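Last updated 2024-07-18

Ski socks under heated liners, yes or no?

edin_v
Picked up a pair of Gruris heated liners for the season and my toes still go numb by the second run at Hartley. I'm wearing my thick wool socks underneath. Mate reckons that's the problem. Anyone?

ChunHung
Your mate's right. Thick socks squash the foot and kill the circulation, so you could turn the heat to max and still have cold toes. Go thin, one pair only, pulled up flat with no wrinkles at the shin.

powderlo
Hmm, not sure I agree. I've run midweight merino in my Vernari boots for two seasons and never had a drama. Depends how much room you've got in the shell. What does the fitter say, Edin?

edin_v
Haven't been to a fitter, bought them online on special. They felt comfy in the lounge room!

ChunHung
Oh mate. Comfy in the lounge room usually means a size too big, then you crank the buckles to make up for it. Numb toes. Pull the liner out and check the gap behind your heel.

kao_cl
Fitter at Irenano charged me $60 for a proper look and it fixed more than any sock did. Colour me converted - but I'd still try thin socks first, they're only $40.

edin_v
Right, thin socks ordered, and I'll do the heel check tonight after tea. Cheers all, will report back from the weekend.

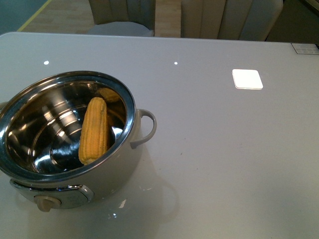
Corn in the pot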